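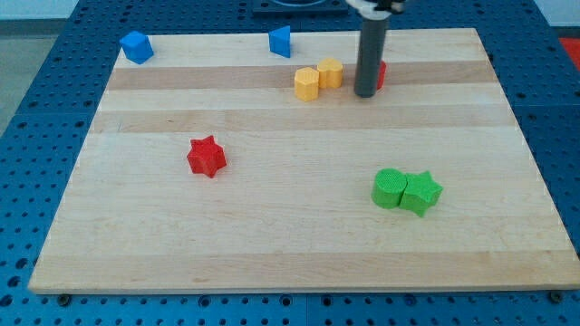
机器人工作单元维护技术员(41号单元)

招聘单位:Grunum 设备运行部
工作地点:Skosovham 试验厂房,一层
岗位性质:全职,定期合同,期满可续签
直接上级:Xiomara Okafor(单元运行负责人)
申请截止:9月13日(星期六)

一、岗位概述

41号单元是一台台面式推移单元。机械臂末端装一根竖直圆柱推杆,在固定于蓝色孔板台的浅色木板上推动彩色棱柱块。木块形状有立方体、三棱柱、六棱柱、心形、五角星和圆柱,颜色为红、黄、蓝、绿。单元按班次运行,运行期间由操作员远程或在台边控制,技术员负责单元的机械状态、标定状态和停机后的恢复。

本岗位只对应这一台单元,不轮换到其他生产线。原任技术员于二月调往 Drummond 厂区,目前由 Okafor 兼管,维护记录完整,交接期为14个工作日。

岗位不涉及控制算法开发。应聘者需要能读懂运行日志和报警代码,能修改参数文件中的零点、限位和负载条目,不需要编写运动程序。

二、单元构成

1. 台面。蓝色孔板由多块拼接而成,孔为规则阵列。拼缝处的高度差每次拆装后需复测,超差时调整台架支脚,不得在孔板与台架之间塞垫纸板或胶带。

2. 工作板。木板用深色螺栓固定在孔板上,靠操作侧的两颗位于板前缘两端,拆装时以这两颗为基准。木板视为易损件,表面出现凹痕、毛刺、翘曲或油污时更换。更换按第四节的步骤执行。

3. 推杆。深灰色圆柱,下端为平面,工作时停在板面上方,与板面保持间隙。推杆与安装座之间为夹紧连接,夹紧螺钉属于限矩件。备用推杆存放在工具柜第二层,与在用件同图号(GR-239)。

4. 木块组。沿用车间叫法,一律称“木块”,实际为打印件,表面留有层纹。在用一组,备用一组,另有一组封存作尺寸对照。三组不得混放。

5. 机械臂与控制柜。机械臂为 Rovent 供货,控制柜位于台架下方。保修范围内的故障由 Rovent 服务人员处理,技术员负责现场隔离、记录和配合,不得自行打开关节端盖。

6. 安全回路。急停按钮两处,一处在操作位,一处在控制柜门上。回路测试由技术员执行并签字。

三、主要职责

(一)班前检查

每个运行班次开始前完成,结果填入纸质点检表,班后录入系统。

检查内容包括:
两处急停逐一触发与复位;
木板前缘螺栓有无松动,以划线标记对齐为准;
板面用不起毛布干擦,不使用酒精和含硅清洁剂;
推杆下端面有无崩边、粘附物;
推杆与板面间隙,用塞尺在板面四角和中心测量;
木块底面有无翘边,在平板上逐个检查;
机械臂回零位,核对各轴读数与零位表;
相机视野内无杂物,标定标记未被遮挡。

任一项不合格,单元挂黄牌,不得交给操作员。操作员无权摘牌。

(二)班间恢复

木块被推出板面、卡在板边与孔板之间、或者叠压时,操作员会请求停机复位。技术员到场后先确认控制柜处于停止状态,再伸手取块。复位位置没有固定图样,由操作员按当班任务单摆放,技术员只确认块的数量和形状与任务单一致。

木块之间相互靠紧属于正常工况,不需要干预。例如圆柱块与五角星块并靠、六棱柱与心形块几乎相接,都由操作员自行推开。只有推杆被夹住或者电流报警时才停机。

(三)周检

每周停机半天。周检内容:

1. 推杆垂直度。将直角尺靠在孔板上,从两个互相垂直的方向检查。偏斜超过允差时先松开夹紧螺钉重新装夹,再测。重装后仍超差,检查推杆本身的直线度,最后检查安装座法兰面。顺序不得颠倒。

2. 夹紧螺钉力矩。使用编号扳手,不得借用装配线的扳手。

3. 台面高度。以木板四角和中心为测点,记录五个值。与上周相比变化超过一格时,在记录上标注并查找原因。

4. 线缆。检查机械臂外部线缆在极限姿态下的余量,扎带有断裂的全部更换,不补单根。

5. 控制柜滤网。取下吹净,装回时注意箭头方向。

6. 日志。导出本周报警,按代码归类,交 Okafor。

(四)月度标定

手眼标定与工具中心点标定每月各做一次。更换推杆、更换木板、机械臂发生碰撞报警之后,须立即补做,不等月底。

标定流程已有文件,现行版为第13版。新任技术员在交接期内须独立完成一次完整标定,由 Okafor 复核残差。残差合格但现场推移偏移明显的情况出现过,原因是木板更换后未修改板面高度参数。该参数不在标定流程自动写入的范围内,需手工输入,第13版已将此项列为单独一步。

(五)备件

技术员管理本单元的备件柜,负责推杆、木板、螺栓、夹紧螺钉、木块、扎带、滤网的最低库存。木块补件由打印室制作,技术员提供图纸并验收。验收项目为底面平面度、外形尺寸和重量。颜色偏差需与封存组对照,偏差明显的退回,相机端的颜色识别参数不为单个木块修改。

四、典型作业:更换工作板

列出此项作业供应聘者判断工作内容。现场考核也以此为题。

步骤一:通知操作员,停止程序,机械臂移至维护姿态,控制柜主开关断开并上锁,钥匙由执行人随身保管。

步骤二:取下全部木块,装入分格盒。

步骤三:拆螺栓。先拆远端,后拆前缘。拆下的螺栓不再使用,即使外观完好。

步骤四:抬起旧板,从侧面平移取出,不得在孔板上拖拽。

步骤五:清理孔板,检查孔内有无碎屑。孔内碎屑用吸尘器清除,不得用压缩空气向下吹,控制柜在台下。

步骤六:检查新板。新板须在厂房内放置两天以上,板面木纹走向沿左右方向,用平尺检查翘曲,前缘无崩角。木板颜色深浅不均、带有较深色横纹的可以使用。有开胶或补疤的退回。

步骤七:放板,前缘螺栓先带入,不拧紧。用直尺核对前缘与孔列平行。平行后带入其余螺栓。

步骤八:对角拧紧,分两遍。第一遍半力矩,第二遍到位。拧紧后在螺栓头与板面之间划线。

步骤九:测五点高度,取值填入记录表。

步骤十:恢复供电,低速模式下将推杆依次移至四角和中心,测间隙。任何一点推杆接触板面即停止,回到步骤九。

步骤十一:修改板面高度参数,保存,重启控制程序,确认参数已读入。

步骤十二:补做手眼标定。

步骤十三:用红色五角星块做推移试验,沿板面纵、横方向各推一程,目视检查有无卡滞。星形块转角多,板面有毛刺时容易表现出来。试验通过后将其余木块放回,摘牌交付。

旧板背面写明拆下原因和运行小时,平放保存,由 Okafor 决定是否报废。上一块板累计运行239小时,因中部压痕更换。

五、常见故障及处理权限

以下为过去一年记录中反复出现的情况。技术员有权直接处理的标“自处”,需要上报的标“上报”。

推杆下端擦板。自处。检查夹紧螺钉、板面高度、参数,按此顺序。擦痕深度可用指甲感觉到的,换板。

推杆在夹紧座内转动。自处。清洁夹紧面,检查有无油,重新装夹。同一周内重复出现的,换夹紧螺钉,并上报。

木块被推时向一侧偏转。先检查木块底面,再检查推杆端部磨损。两者均正常时,属操作问题,告知操作员,不调整设备。

相机识别丢失蓝色块。蓝色木块与孔板同属蓝色,块靠近板边时容易丢失。先检查照明和镜头,再核对识别区域是否限定在板面以内。自处。识别区域需要扩大时上报。

木块被推杆遮挡导致计数不符。不属故障。将机械臂移至拍照姿态后重新采集。

机械臂碰撞报警。上报。先锁定,不清除报警,导出日志后通知 Okafor。经同意后清除,补做标定。

关节异响、制动器释放异常、编码器报警。上报,由 Rovent 处理。技术员填写服务单,写明姿态、速度、负载和温度。描述“有声音”“不太正常”的服务单会被退回。

急停回路测试失败。上报。单元断电上锁,当日不再运行。

六、任职要求

必备:

中等职业学校及以上学历,机电、自动化、机械维修或相近专业;
三年以上设备维护经验,其中至少一年直接维护工业机械臂或协作机械臂;
持有有效的低压电工作业证;
能使用塞尺、百分表、直角尺、力矩扳手,并能说明各自的误差来源;
能阅读机械图纸和电气原理图;
能阅读英文报警手册;
书面记录清楚,手写可辨认;
色觉正常。木块验收和照明检查依赖目视辨色,入职体检包含此项。

优先:

做过手眼标定或工具中心点标定;
使用过 Rovent 控制柜;
有打印件尺寸检验经验;
熟悉上锁挂牌制度,担任过授权人。

不作要求:编程语言、视觉算法、机器学习背景。简历中列出此类内容不加分。

七、工作时间与班次

单元分早、中两班运行,技术员以早班为主,每四周轮一次中班。周检安排在周三下午。中班期间由 Okafor 或机加工组值班人员代做班前检查。

法定节假日不运行。碰撞报警后的补标定如发生在下班前,可顺延至次日班前,单元保持锁定。不要求当日加班完成。

八、待遇

按 Grunum 技术岗四级起薪,有标定经验者可定五级。具体数额在面试后书面告知。
试用期三个月,试用期工资不打折。
工作服、安全鞋、防护眼镜由公司提供。
个人工具可带入,须登记;力矩扳手和量具一律使用公司编号件。
电工证复审费用由公司承担。
Rovent 维护课程一次,在入职后第一年内安排,课程期间按出勤计算。
厂房至 Skosovham 车站有班车,早班前和中班后各一趟。

九、选拔流程

第一步,材料审核。由 Flora MacLeish(人事)和 Xiomara Okafor 共同进行。

第二步,电话沟通,半小时以内。主要核对工作经历和到岗时间,并请应聘者口述一次自己处理过的机械臂故障,包括误判的部分。

第三步,现场考核,半天。内容为:
在断电状态下更换一块工作板,完成至步骤九;
检查一根有缺陷的推杆,写出缺陷和处理意见;
阅读一份真实报警日志,判断哪些可自处、哪些须上报;
填写一份班前点检表。

考核不计速度。上锁步骤遗漏的,考核当场结束。现场提供全部工具和纸质流程,可以随时翻阅,也可以提问。

第四步,面谈与录用通知。未录用者同样会收到书面答复。

现场考核须穿长裤和包头安全鞋,长发束起,不戴戒指和手表。没有安全鞋的请提前告知鞋码。

十、申请材料

请提交以下文件:

简历,不超过两页;
低压电工作业证正反面复印件;
一份本人编写或填写过的维护记录,隐去原单位名称和产品信息。格式不限,可以是点检表、维修报告或更换作业的步骤说明;
可到岗日期。

不需要求职信,不需要照片。

维护记录是材料审核的主要依据。审核时看三点:测量值是否带单位,原因与现象是否分开写,结论能否由记录中的数据得出。没有可公开的旧记录时,可自选一台熟悉的设备,写一份易损件更换步骤,一页即可。

纸质材料寄至 Skosovham 试验厂房门卫处,信封注明“41号单元维护”,收件人 Flora MacLeish。电子材料通过 Grunum 招聘页面上传,文件名使用姓名加“41”。截止日当天寄出的纸质材料以邮戳为准。

岗位技术问题可在招聘页面留言,由 Okafor 答复。合同、班车和体检问题由 MacLeish 答复。

十一、补充说明

本岗位需要较长时间站立和俯身操作。工作板由一人可以搬动,机械臂拆装须两人进行。

41号单元的点检表、换板流程和故障分级表可在通过材料审核后索取纸质件,现场考核时交回。

Drummond 厂区内部员工可以申请,流程相同,电工证复印件可由所在部门直接转交。内部调动者保留原有职级,不适用第八节的定级条款,试用期改为一个月。

现场考核期间单元按计划停机,具体日期由 MacLeish 逐一通知,改期限一次。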